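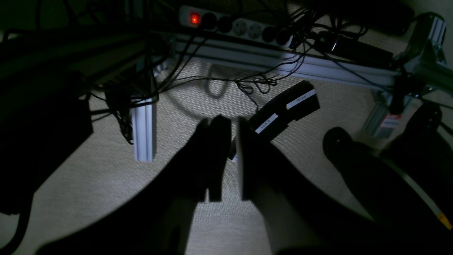

*Power strip along the rail, beige carpet under it*

Re: [Tallgate-residents] Heating of the common room before January

Dear all,

Thank you to Liya for the long message. I quote the part I want to answer, so that people who joined the list in September 2024 can follow.

> Liya Wolde wrote:
>
> The quote from Vetis is for two new wall heaters and comes to £1,000 with fitting. Patbridge would only repair the old ones, for £400, but they give no promise for how long it will hold. I am for the new ones. We had two cold winters in that room and the sewing evening went down to almost no people.
>
> Also, please, can somebody tell me if the carpet must come up for the work?

I have read both papers twice. My English for contracts is not so good, so correct me if I misunderstood.

The £400 from Patbridge includes the parts but not the thermostat. If we add a thermostat, the difference to Vetis becomes smaller, and we still have old heaters. On the other side, the Vetis price is valid for 30 days only, and we have not yet asked the Woldemariam family downstairs, who share the meter with us. I think they should be asked before we sign anything — it is their bill too.

About the carpet: Vetis writes "floor covering to be protected by the fitter". I understand this as no, it stays where it is. Patbridge does not mention it at all. I like this carpet and I would be sorry to see it cut along the wall.

I would also like to ask for a timer. In my last building we had a simple one, with a button you press when you come in, and the heating stopped by itself after two hours. It saved us many arguments about who forgot to turn it off. Neither firm has put one in the price, but I can telephone Vetis and ask.
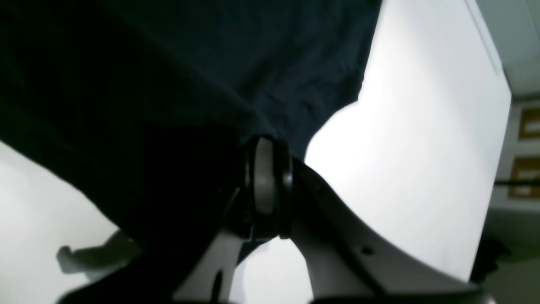 *Dark navy fabric, hanging in folds*

For the sewing evening, could we move it to the small room until the work is finished? It is warmer there because of the kitchen on the other side of the wall. The tables are narrow, I know, and the people who make curtains will not be happy. Perhaps they can cut at home and bring only the pieces.

So my vote is for Vetis, with a timer if it is not too expensive, and after we have spoken with downstairs. If you disagree, please write to the list and not only to me — last time I received so many private answers that I mixed them up.

Liya, do you still have the key for the meter cupboard? I need to read the number from the label for Vetis.

With kind regards from the second floor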